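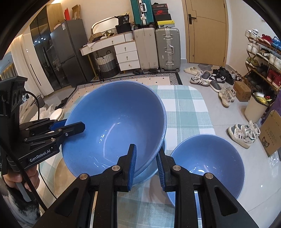 Schüsseln decken und stapeln — Handout zu Einheit 2

Kurs Tischkultur im Alltag, Leitung: Jintana Kamolrat
Stand: 11.12.2021

Heute geht es endlich an die Schüsseln! Nach den Tellern ist das für mich der schönste Teil des Kurses, weil man so viel ausprobieren kann.

Größe und Paarung
Eine große und eine kleine Schüssel in derselben Farbe wirken sofort wie ein Set. Blau auf einer karierten Decke in Blassgrün, Weiß und Grau macht mir jedes Mal Freude: Die Decke bleibt ruhig, das Blau darf leuchten. Die große Schüssel kommt zuerst auf den Tisch, die kleine rechts daneben.

Glasur und Licht
Glänzende Innenseiten spiegeln die Deckenlampen. Geht einmal um den Tisch herum und schaut, wie die Reflexe wandern — das ist wunderbar! Wer es ruhiger mag, dimmt das Licht oder nimmt eine matte Glasur.

Anfassen und Stapeln
Große Schüsseln immer mit beiden Händen tragen, eine Hand unter dem Boden. Beim Stapeln kommt die kleine in die große, niemals umgekehrt. Zwischen glasierte Stücke gehört ein Tuch. Unsere große Übungsschüssel fasst 3000 ml, die kleine 700 ml. Probiert beide mit Wasser aus, der Unterschied beim Tragen ist enorm!

Übung zu zweit
Eine Person deckt, die andere räumt ab und stapelt. Danach tauschen. Charoen Nuchit geht herum und hilft bei den Griffen.

Bis zum nächsten Mal
Bringt eine Lieblingsschüssel von zu Hause mit, gern auch eine mit Macke. Im Skript bitte Seite 26 lesen. Fragen zur Glasur sammelt Uthai Hemmin.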